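Capítulo 2
As tarefas que ainda resistem

Dobrar uma toalha leva a uma pessoa poucos segundos. Para uma máquina, a mesma tarefa reúne problemas que a indústria passou décadas a evitar: o tecido muda de forma, esconde os próprios cantos e nunca cai duas vezes da mesma maneira. Numa linha de montagem, a peça chega sempre à mesma posição — em casa, nada chega.

Este capítulo pergunta o que os robôs já fazem sozinhos e o que fazem apenas com alguém por perto.

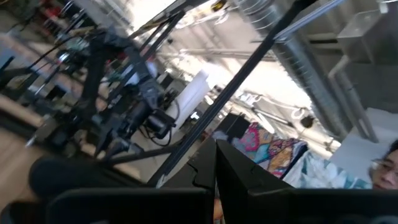 A distinção importa, pois uma demonstração bem-sucedida diz pouco sobre o trabalho diário. Começamos pela preensão.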